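Two-arm cable sorting improves when the policy is trained on failed grasps, Ternby group reports

Short item, robotics and automation, 10 February 2026 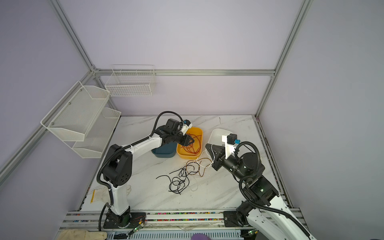 Failed attempts kept in the training set

A research group at Ternby has published results on the sorting of mixed cables by a pair of robot arms, in which demonstrations that contain a failed grasp are kept in the training data and labelled. The usual practice in the group, as in much of the field, had been to discard them. The policy trained with the labelled failures cleared more piles than one trained on clean demonstrations alone, and needed fewer attempts per cable.

The work was led by Aslak Brekke and is described in a technical report released this week. The method is called Grasso. Code for the labelling tool has been released with the report. The demonstrations are to follow when the group has finished checking them.

The task

Cables are a poor fit for the grasping methods that work on boxes and bottles. A cable has no fixed shape, it crosses over itself and over its neighbours, and the part that can be seen from above may belong to a different cable from the part held in the gripper. Pulling on one strand often moves several. A grasp can therefore be sound in itself and still bring up the wrong thing, or bring up the right thing with two others attached.

In the Ternby set-up the arms stand on a shared bench and work on a tangle of cables of different colours and thicknesses. Each arm carries a gripper with a small camera mounted at the wrist, and a fixed camera gives a wider view of the bench. Cables are to be separated and placed by type in open bins. One arm normally lifts while the other holds the remaining strands down, but the roles are not assigned beforehand and either arm may take either part.

A trial counts as complete when no cable is left on the open bench and none is in the wrong bin. A cable that hangs over the rim of a bin is counted as placed if it stays there after both grippers have withdrawn. The report gives this rule in full, as earlier papers on deformable objects have used several different ones and their figures are hard to compare.

How the data were labelled

The group collected 3,168 demonstrations by teleoperation. Operators were told to carry on after a mistake and to recover in whatever way seemed natural. In an earlier round, made with the group's previous method, Mosow, operators had been asked to stop and reset the bench when a grasp went wrong, and those recordings were thrown away.

Each demonstration was then cut into segments at the points where a gripper opened or closed. A segment was marked with one of two labels, according to whether the grasp that began it had achieved its purpose. Slips, multiple pick-ups and grasps on the wrong strand all received the same label. Brekke's group tried a finer scheme with separate labels for each kind of failure and dropped it when the annotators could not agree on where one kind ended and the next began.

During training the label is given to the policy as an additional input. At run time the input is fixed to the value for success. The policy has thus seen what a poor grasp looks like from the wrist cameras, and what an operator did next, but is asked to produce only the actions that go with a good one. The segments following a failed grasp, in which the operator recovers, are labelled as successes if the recovery succeeded. The report identifies these as the most useful part of the data.

No change was made to the network itself. The same architecture and training schedule were used for Grasso and for the comparison runs.

Results

The methods were compared over 300 trials, divided equally between Grasso and Mosow. Piles were made up by a person who did not know which policy would be run next. The order of the trials was drawn at random.

Grasso completed more of the trials, with the largest difference on piles where thin cables lay across thick ones. On piles with little overlap the two methods could hardly be told apart. The group takes this as a sign that the benefit comes from recovery after a bad grasp and has little to do with better choice of the first grasp. A count of first-grasp outcomes supports the reading: the two policies failed on the first grasp at similar rates, but Mosow tended to repeat the same motion, while Grasso more often released the cable, moved the wrist and approached from another side.

An ablation in which the failed segments were kept but the labels removed did worse than either method. The policy in that case copied the poor grasps along with the good ones. A second ablation, in which the failed segments were removed but the recoveries kept, gave back most of the improvement, though not all of it.

Removing the wrist cameras lowered the completion rate for both methods. The effect was stronger for Grasso. From the fixed view alone the gripper often hides the strand it is holding, and the policy then has no reliable way of detecting that a second cable has come up with the first.

Limits

The authors list several restrictions. All trials were run on one bench under constant lighting. The cables had no large plugs, and a small number of additional runs with mains plugs went badly, mostly through plugs catching on the rim of a bin. Very thin white wires were missed more often than any other type, which the report puts down to low contrast against the pale bench top. A darker surface was not tested.

Speed is also limited. The longest completed trial took 17 minutes, nearly all of it spent on a single knot that neither arm could open and that was in the end lifted clear of the other cables and shaken. The operators had used the same motion in a few of the demonstrations. The policy has no model of knots, and the report makes no claim that it can untie one.

Labelling by hand remains the main cost. The group has begun to test whether gripper current and finger position can be used to assign the label without an annotator. Slips are detected well by this means. Multiple pick-ups are not, as two thin cables held together give much the same reading as one thick one.

Next steps

The method is to be tried at Nuvow, a firm that dismantles and sorts office equipment, where cables arrive in crates and are now separated by hand. The trial will use the firm's own bins and a larger range of cable types, including flat ribbon cable, which was absent from the training data. New demonstrations will be collected on the site before any comparison is made. Results are expected in December.

The report also announces a fixed set of pile layouts, specified by cable type, length and order of placement, so that other groups can repeat the trials with their own arms. The layouts cannot reproduce a tangle exactly. Brekke's group measured the spread in completion rate between repeated builds of the same layout and recommends that differences smaller than this spread be disregarded. The measured values are in the appendix to the report, together with the placement rule and the instructions given to operators.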